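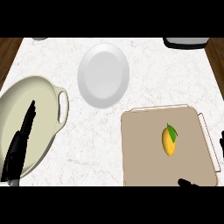

*Arbeitsplatte in Marmoroptik, computergerendert*

# Fernsehbegeisterte für unser Serienarchiv gesucht

Wer hat als Kind heimlich hinter der Wohnzimmertür gestanden, wenn die Großen noch den Krimi schauen durften? Genau solche Leute suchen wir! Der kleine Spartensender Korden zeigt ab Dezember wieder alte Serien am Vorabend, und für die Begleitsendung „Noch eine Folge“ möchten wir Zuschauerinnen und Zuschauer einladen, die mit uns schauen, schwärmen und gern auch ein bisschen meckern.

Im Archiv liegen 339 Folgen, manche davon seit Jahrzehnten nicht gesendet. Ihr bekommt vorab sechs davon zu sehen, sucht euch eure liebste aus und erzählt in der Runde mit Nantana Sangkhawat, was euch daran gefällt (oder eben nicht, das hören wir genauso gern).

**Was ihr mitbringen solltet**

- Lust am Reden, auch wenn eine Kamera läuft
- drei Drehtage in unserem Studio in Isberg
- Mindestalter 18 Jahre, Vorkenntnisse braucht es keine

Fahrtkosten übernehmen wir, für Kaffee und belegte Brote ist gesorgt, und pro Drehtag gibt es eine Aufwandsentschädigung. Eine Aufzeichnung dauert mit Pausen ungefähr 20 Minuten länger als ein Spielfilm.

Schreibt bitte ein paar Zeilen über euch und eure Lieblingsserie an Kevin Madigan, Redaktion Vorabend.

Stand: 22.09.2019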